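4 作业规程与判据

4.1 适用范围

本节给出台式计算机机箱内部人机协同拆解的作业规程。规程面向一类较窄的工况：机箱侧板已经移除，末端执行器从开口方向进入，操作者的手可能同时处于机箱附近。整机搬运、侧板拆除和拆后分拣不在本节讨论之列，相关内容见第3节。机箱内部的典型工况见图4。
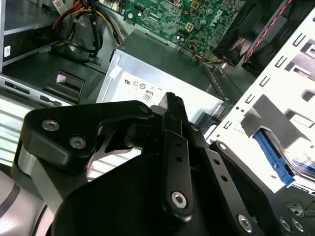
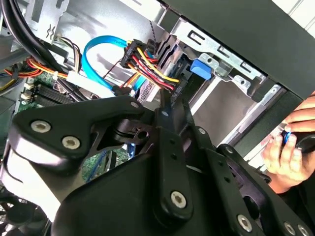
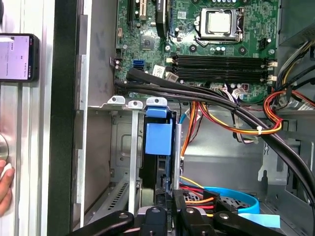 Illcombe 拆解工艺与机器人安全研究室

图4 台式机箱拆解工位，腕部相机视角，依次为(a)、(b)、(c)。各图中均可见黑色夹爪与已敞开的机箱内部。

规程共14条，按作业阶段编号，条文编号在全文中保持不变。条文用语分为三级：“应”表示强制要求，违反即判为不合格作业；“宜”表示推荐做法，偏离时须在作业记录中写明理由；“可”表示允许。早期版本曾使用“尽量”一词，评审中两名标注员对同一段记录给出了相反的结论，该词随后从全部条文中删除。

4.2 制定依据

条文的总体结构沿用机械安全领域通行的风险降低顺序，即先考虑本质安全设计，再考虑防护措施，最后才是使用信息。涉及人机接触的部分参照了功率和力限制型协作作业的一般思路，但现有技术规范主要讨论人体与机器人之间的接触，对机器人在狭窄腔体内与线缆、薄钣金件、电路板等物体的接触着墨很少。台式机箱恰好把两类问题叠在一起。夹爪在腔体内受阻时，反作用力经机箱传给外侧扶持的手；操作者的手靠近机箱前部时，夹爪的退出路径也可能随之缩窄。只按人体接触限值设定力阈值，对第一种情形偏宽，对第二种情形则没有约束。

基于上述考虑，规程把机箱开口平面作为基准，将工作空间分为三个区。A区为开口平面以上、机箱投影范围以内的空间；B区为开口平面以下的腔体；C区为机箱外侧及工位框架周边。三个区各有独立的速度上限和力阈值，末端执行器跨区时按较严的一侧执行。分区方案由 Sabine Grube 提出，Stavros Vlachopoulos 在 Uscombe 工位上完成了边界标定。

需要指出，开口平面在本文中是由四个角点拟合得到的几何平面，与钣金件的实际边缘并不完全重合。部分机箱的边框带有翻边或倾斜的盖板结构，拟合平面会略高于翻边最低处。规程取较高者作为边界，这样夹爪会提前进入B区限速状态，节拍有所损失，边界判定则较为稳定。

4.3 作业前条文(第1条至第4条)

第1条 机箱应与外部电源断开，并完成残余电荷泄放。电源单元外壳在任何阶段均不得由机器人打开。图4(a)中夹爪中间指的上方即为银灰色电源单元，其正面标签上可辨认出“80”能效标志。对此类位置，夹爪可以从外壳旁经过，但不应以外壳边缘作为支点或定位基准。

第2条 应在首次进入B区之前完成一次腔体登记。登记内容限于对路径规划有影响的对象：横跨主板的线束、悬空的细线、驱动器架及其锁扣、风扇、处理器固定件。登记以对象类别和所在区域为单位，不要求测量尺寸。以图4(c)为例，应登记的对象包括斜跨主板下部的粗黑线束、主板上侧的金属处理器固定支架及其压杆、下部隔间中竖直悬挂的蓝色托架手柄，以及右下方弯曲的亮蓝色SATA线缆。内存插槽从图中看似为空，但规程规定空槽仍按有卡扣的易损件处理，登记时不得省略。

第3条 不得以品牌标识代替腔体登记。图4(a)主板上印有“DELL”字样，此类文字可用于检索历史记录，但同一品牌不同批次的机箱在线束走向上差异明显，曾经维修过的机箱更是如此。历史记录只可作为登记的初值，逐项确认后方为有效。

第4条 工位框架上附加的物品应固定，并在工位布置图中标出。图4(c)左侧的铝型材导轨上装有一部黑色外壳的智能手机，屏幕处于点亮状态。按本条要求，此类设备的安装位置应纳入C区碰撞模型，其固定方式应在每班开始时检查一次。未固定的工具、螺钉盒和标签纸不得放在导轨顶面。

4.4 进入与接触条文(第5条至第9条)

第5条 末端执行器由A区进入B区时应沿登记时选定的通道下降，通道内不得有未登记对象。通道一经选定，在同一次作业中不宜更换；必须更换时，应先完全退回A区，再按第2条对新通道补充登记。

第6条 不得对仍处于插接状态的线缆施加侧向力。该条在试行阶段争议最大。图4(b)中，黑色SATA电源接头插在驱动器后部，红、黄、橙、黑各色导线由接头处呈扇形散开，左侧另有一根浅蓝色SATA数据线弯成较大的环。线环本身柔软，夹爪连杆轻微推挤线环，力传感器读数往往低于阈值，接头根部承受的弯矩却可能已经较大。仅靠腕部力信号无法识别这一情形，因此条文以几何关系作为判据：连杆外轮廓与插接状态线缆之间出现接触，且接触点位于接头附近，即判为违反，无须参考力读数。

Wiebke Hagedorn 在评审意见中指出，“附近”一词不具备可操作性。现行版本将其定义为自接头外壳端面起、沿线缆方向两倍接头长度的范围。采用接头长度作为尺度，是考虑到腕部画面中通常缺少绝对尺度，而接头本身多数可见。

第7条 细线优先避让。风扇线、前面板信号线等细线的抗拉能力低于电源线束，且在强反光背景下不易分割。图4(a)右上方可见一根红黑双绞的风扇线，沿风扇一侧斜向走线；图4(b)中也有一根黑色细绞线自上方垂下，位于接头上方、驱动器架旁。两者都属于本条所指对象。路径规划中，细线的膨胀半径应大于粗线束，这与直觉相反，但符合试行中积累的失误分布。

第8条 塑料锁扣和托架应按其设计方向操作。三幅图中均可见蓝色塑料件，分别为驱动器架上的锁扣或托架手柄。颜色鲜明的部件常被设计者用来提示徒手操作位置，但颜色不能作为受力方向的依据。条文要求在施力前确认活动方向，首次施力不得超过该阶段阈值的一半；位移与预期方向不一致时应停止并退回。

第9条 夹爪的非工作面也应纳入接触判定。连杆式夹爪在张开和闭合过程中，外侧连杆的扫掠范围大于指尖行程。从图4(a)和图4(b)可以看出，连杆及其铰接处的螺钉在腕部视野下半部占有相当大的面积，遮挡了其下方的部分腔体。规划器若只对指尖建模，将系统性低估外侧连杆与钣金架之间的干涉。规程要求碰撞模型以全行程包络表示，不得以当前开度的瞬时外形代替。

4.5 人手进入条文(第10条至第12条)

第10条 人手处于B区时，末端执行器应处于受监控静止状态。人手处于A区或C区而夹爪处于B区时，允许低速运动，但运动方向不得使夹爪与人手之间的距离减小。

第11条 手持工具视为人手的延伸。图4(b)右侧有一只手握着蓝黑两色手柄的工具，抵在机箱前部，位置紧邻夹爪右下方的连杆板。按本条规定，该情形下的间距应从工具与手的联合外轮廓量起。工具的金属杆部若不可见，应按该类工具的最大长度估计，不得默认其不存在。如果工具类型也不能确定，则按工位工具清单中最长的一件处理。

第12条 支撑动作应事先声明。操作者用手按压或扶持机箱时，机箱与台面之间的约束状态发生变化，夹爪受阻时的力读数不再与无人扶持时可比。记录中应标明扶持开始与结束的时刻。图4(c)左缘可见一只手，手指搭在银色圆形旋钮上，处于机箱之外；这类接触属于C区接触，与扶持机箱分开标注。单帧画面不能说明旋钮是否被转动，标注员不得据此推断操作意图，需结合前后画面和操作日志判定。

上述三条合在一起，对“手在画面内”和“手在危险区内”作了区分。前者是视觉检测问题，后者取决于分区几何。试行初期，检测到手即停机的策略造成频繁中断，操作者随后养成了把手藏在机箱侧壁之后的习惯，检测器看不到手，实际间距反而更小。Sieglinde Reuter 整理的访谈记录中多次提到这一做法。条文改为按分区判定后，手在C区可见不再触发停机，把手移出视野的动机随之减弱。

4.6 退出与记录条文(第13条至第14条)

第13条 退出路径应为进入路径的逆过程。若作业过程中腔体内对象发生位移，应先更新登记再退出。线缆被拔下后，其自由端往往弹入通道，原路径此时不再可靠。图4(c)中，亮蓝色SATA线缆在机箱底部弯曲，末端为浅蓝色扁平接头。凡接头露出的线缆，均按自由端处理，直至确认其已被固定或取出。

第14条 每次作业应保存腕部画面、力信号、分区状态和人工标注四类数据，时间基准统一。腕部画面应保留夹爪自身在视野中的部分，不得裁切。部分早期数据集为了减少模型输入而裁去画面下缘，结果是第9条涉及的连杆接触无从复核。

4.7 条文可判定性检验

规程能否执行，很大程度上取决于不同的人能否对同一段记录作出相同的判定。本研究从 Flimel 和 Uscombe 两处工位抽取589段作业记录，由两名标注员独立按14条逐条判定，意见不一致时交由 Svenja Sauerland 仲裁。其中277段含有人手进入A区或B区的过程，单独列为一组。另从全部记录中抽取2,714帧腕部画面，用于检验单帧条件下能够判定的条文范围。

判定结果按条文性质呈现出清晰的差别。第1条、第4条和第14条可以通过检查表完成，两名标注员之间的分歧仅来自漏填。第6条在引入“两倍接头长度”的定义之后，分歧集中于接头被连杆遮挡的画面。第9条的情况类似，从腕部视角看，连杆与钣金架在画面上重叠并不等于接触，缺少第二视角时无法区分前后关系。为此在判定手册中增加了“不可判定”一栏，并要求标注员注明缺失的信息种类，如深度、遮挡或时间上下文。

“不可判定”一栏的引入改变了统计口径。此前标注员遇到遮挡时倾向于判为合格，理由是没有看到违反；增加该栏后，这部分记录不再计入合格项。我们认为合格率的下降反映了口径变化，不宜解释为作业质量的变化，因此在第5节的比较中只使用新口径下的数据。

人手进入组的主要困难在第12条。扶持与搭放在外观上接近，手掌贴在机箱外壁时，是否存在压力从图像上难以看出。仲裁时主要依据力信号基线的偏移，基线没有偏移的，一律按搭放处理。该做法会漏掉轻微扶持，但轻微扶持对约束状态的影响有限，在现阶段可以接受。

单帧检验的目的较为有限。结果表明，凡涉及状态变化的条文，即第5条、第8条、第12条和第13条，都不能以单帧作为判定依据。第2条的登记完整性可以由单帧部分支持，前提是夹爪遮挡区域较小。图4的三幅画面在这一点上差别较大：(c)中夹爪只占下缘，主板及下部隔间大部分可见；(a)和(b)中夹爪占据下半部，风扇、散热片等对象的一部分落在遮挡边界附近。规程据此建议，登记用画面宜在夹爪进入B区之前采集，接触判定用画面则应在B区内连续采集，两者不得混用。

4.8 与工位实践的差异

条文在两处工位的执行方式并不相同。Uscombe 工位由固定人员轮班，登记由操作者口述、系统转写，速度较快，但对象名称不统一，“硬盘架”“托架”“盘笼”混用，后期合并时需要人工对照。Flimel 工位采用下拉选单，名称统一，遇到选单以外的对象时，操作者往往选择最接近的一项，登记因此出现系统性偏差。现行版本规定以选单为主，同时保留自由文本字段，自由文本每月汇总一次，出现频次较高的名称补入选单。

登记软件 Trình 目前支持第2条、第4条和第12条的数据录入，尚不支持通道编号与退出路径的自动比对，第13条仍由操作者人工确认。人工确认的时机也有讨论余地。按条文字面，登记更新应在退出之前完成，此时夹爪仍停留在腔体内，操作者需要俯身查看，手和头部都可能进入A区。Stavros Vlachopoulos 建议把确认动作移到C区的显示端完成，以腕部画面代替直接目视。该建议尚未写入条文，原因在于腕部画面在夹爪闭合时遮挡较重，能否支持完整确认还需要补充试验。

关于力阈值的具体数值，本文不作统一推荐。阈值与夹爪结构、腕部传感器安装方式以及机箱在台面上的固定方式有关，直接移植到其他工位可能得出错误的安全裕度。采用本规程的单位应在本工位重新标定，并将标定方法与结果随作业记录一并保存。标定时机箱应处于与实际作业相同的固定状态，标定所用机箱不得再计入检验样本。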